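Aiman Rondonuwu
Posted in May
Filed under: Ad Ops / Reporting / Attribution

Thread on postback deduplication in Pudine. We moved our affiliate accounts to it in the spring and the conversion counts stopped matching the advertiser side. Posting what we found so I can link to it instead of retyping it in tickets.

Background. The tracker issues a click ID on redirect. The advertiser stores it and sends it back by server call when a conversion fires. One conversion, one postback. In practice a sale can produce several, depending on how the advertiser's cart retries.

By default Pudine dedupes on click ID only. The first postback with a given click ID is kept and every later one is dropped. That works for single-payout offers such as email signup. It breaks any offer with a second event on the same click, for instance a trial and then a paid rebill.

Symptom on our side: rebills showed in the advertiser's export and were missing in ours. The trial count agreed exactly, so Jocelyn Catacutan ruled out lost click IDs early. If the redirect were stripping the parameter, trials would be short too.

The setting is under Offer > Conversions > Duplicate key. Change it from "click" to "click + transaction". The advertiser then has to pass a transaction ID in the postback. If the field arrives empty, Pudine treats empty as a value, and you are back to one conversion per click.

Check that before you flip the switch. Pull the raw postback log, filter by offer, sort by transaction ID. Of the offers we looked at, 5 were sending a literal unexpanded macro in that field. Curly braces and all. The key is then the same string every time.

Second issue, retry timing. Farnitz (the cart two of our advertisers use) waits 60 seconds for a 200 response and then resends. It generates a new transaction ID on the resend. With "click + transaction" as the key, the resend counts as a second sale.

You can't fix this with the duplicate key alone. Ayane Hirano's workaround is to have the advertiser pass the order number in the transaction field. The order number survives the retry and the generated ID doesn't. One line in their template.

If they won't change the template, there is a "minimum interval" field on the same page. It's in minutes. We set it to 5, which catches the resends and leaves rebills alone. Don't use it on offers where one user can legitimately buy twice in a row.

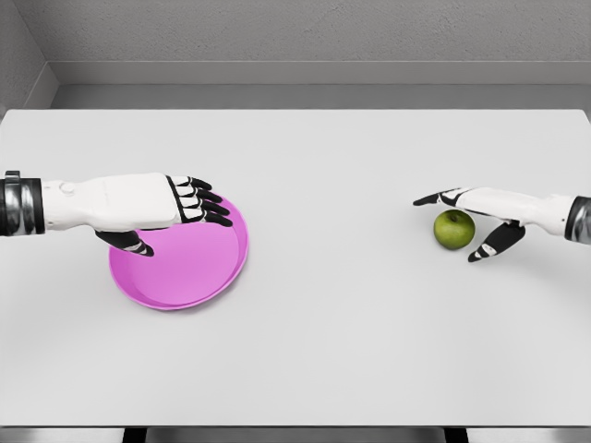
Third issue, time zones. The Pudine dashboard reports by click time unless you change it. Most advertiser exports are by conversion time. For a rebill, those two dates can be in different months, so a monthly comparison will never agree no matter how clean the postbacks are. Switch the report to conversion time, then compare.

Also set the report time zone per advertiser and not per account. Kazuhiro Takeda has a saved view for each one, named with the offset. Hosberg exports in UTC with no label on the column. We lost an afternoon to that.

Backfill. Dropped postbacks stay in the raw log, so you can reprocess them. The import takes a CSV of click ID, transaction ID, payout, timestamp. Limit is 1,000 rows per file. Over the limit it accepts the file and ignores the remainder without an error, so check the row count in the import history.

Reprocessed conversions fire outbound postbacks to publishers by default. Untick that box if you've already settled with them by invoice. We hadn't, so we left it on, and warned publishers first that a block of old rebills was coming.

Open question: view-through conversions have no click ID and I haven't found what the duplicate key falls back to. Support says impression ID. The log suggests IP plus user agent. If anyone has tested it, reply with the log line and your key setting, please.

Last updated: May, 4:40 pm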